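Fruit on the Table: Frequently Asked Questions

Last updated 2019-04-01

Do I need a fruit bowl?

Probably not. Stores would like you to believe that apples go bad the minute they touch a bare table. They don't. A bowl or basket keeps round things from rolling onto the floor, and that's about the whole case for it.

Isn't wicker better because it lets the fruit breathe?

I hear this one a lot, usually from people selling wicker. Some air around fruit is a good thing, sure. But a basket piled to the rim has very little air in the middle, woven or not. If you only keep a few pieces out at a time, a plate does the job. I have yet to see a convincing side-by-side test, and I did ask Closamora for theirs. They sent me a catalog.

Will a dark basket hide stains?

It will hide them from you, too. Juice that gets down into a tight weave stays there until you smell it. Take everything out once a week and look at the bottom in good light. Nanami Ueda wrote in to say she lines hers with a cloth napkin and washes the napkin. Fine by me.
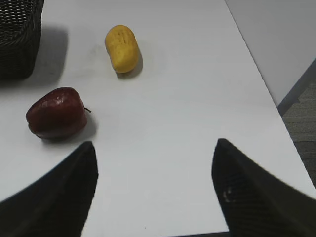 What about white tables?

They look nice in a store. At home, a pale matte top shows smudges sooner than most people expect, and the special cleaners don't impress me. I used the Venton spray for all of February and then went back to a damp rag with a drop of dish soap. I couldn't tell the difference. Wipe, then dry with a clean towel.

Should apples be kept apart from other fruit?

Sometimes. Apples give off a gas that speeds up ripening in certain fruits, and mangoes are one of them. If you want the mango ready sooner, put them together. If you don't, keep the apples in the fridge. You don't need the Erau divider to do this, whatever the box says.

Are fake fruits any good for display?

For a shelf you never touch, maybe. They collect dust in every dimple, and guests do pick them up.

How much should I spend?

Bhat lists a handwoven basket at $200. I asked what the extra money buys and got a paragraph about heritage. Mieczysław Wilczyńska, a reader, has used the same $7 thrift store basket for years and reports no complaints from the apples.

Do the freshness discs work?

The package I bought claimed 2,422 happy customers. It didn't say what they were happy about. My apples went soft on schedule. Save your money and buy less fruit at a time.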